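Ticket 661 – Gear kitting cell, Pralby shop
Status: open, priority 2
Opened Monday by second shift lead

Request from Arstead is to sign off the arm for unattended gear loading. I'm not signing. Picking up a spur gear is the easy part.

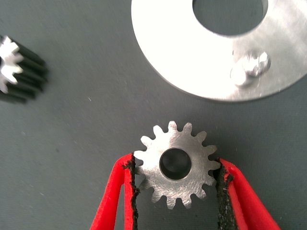
Spur gear between the finger pads.

Grip force left at the Tallow default. My complaint is what comes after the pick.

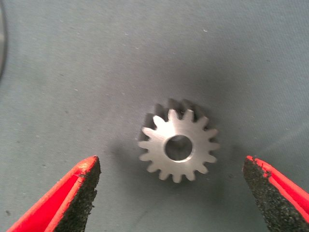 A new hire gets this job in one morning and notices burrs. The sales sheet promises 2000 cycles without help – I'd like to see 3 in a row first.

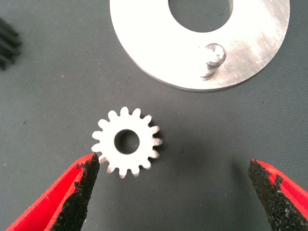

Changed the approach speed in Cai, saved as a new profile. Retest pending. Lint on the mat, please brush it before the next run.

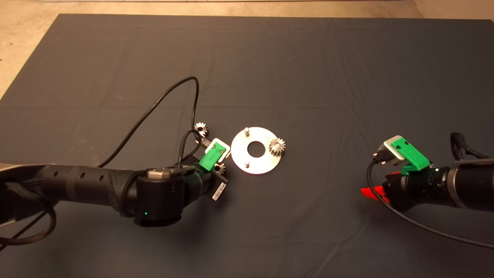
Can we take a person off this station yet?
Keep the person. Ask again in October.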